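Home | Projects | Tickets | Parts Shelf | Members
Print this page | E-mail this page

Ticket: Hand-held gripper drops samples in the log
Posted January 1, 2022 by Li-hua Chung
Status: open

Hello all, and thank you for being so patient with me over this one. I've had the trouble since October, when I moved the hand-held gripper over to the Renness encoder board. Everything runs nicely for the first 12 minutes or so of fiddling, then the jaw position in the log freezes for a moment and jumps.

What I've tried so far:

- Swapped the USB cable twice. No change.
- Reflashed the board with the Drirnico build. Slightly better, I think, but I may be fooling myself.
- Raised the log buffer from 1000 lines to 3000. The freezes still come, just as long as before.
- Ran it for 5 sessions with the jaws closing on nothing at all. Not one freeze, which surprised me!

That last result has me looking at load on the jaw, so I've gone back to soft things that push back a little. The mint-green bear is good for this - the flat black jaw sinks right into its pink belly, and I can lean on it as hard as I like. If anyone still has the Kwiatkowski spring notes, I'd love to borrow them before I take the slide apart.

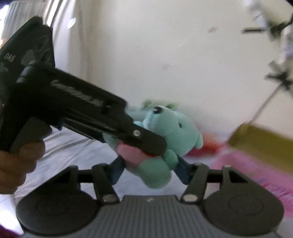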